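Why a Young Lawyer Should First Learn to Listen

By Rahel Aigner

In my second year of law studies I could recite 16 leading cases on contract. I could not explain one of them to my aunt, who rents a small shop and had a real problem with her lease.

At the Justbridge clinic, where I started last September, my supervisor Fathima Herath lets the client talk for the first half hour. I found this very slow. Now I think it is the centre of our work — the legal question often comes only at the end. 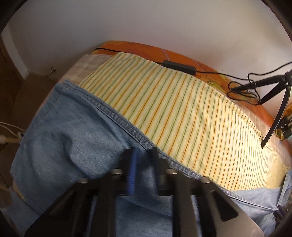 What the faculties could change

Most degrees ask for 300 hours of reading in a subject and not a single hour with a client. I would favour four afternoons each term in a clinic, marked like any other course. Some professors will answer that this is training and belongs to the firms. I do not agree, and neither did my aunt.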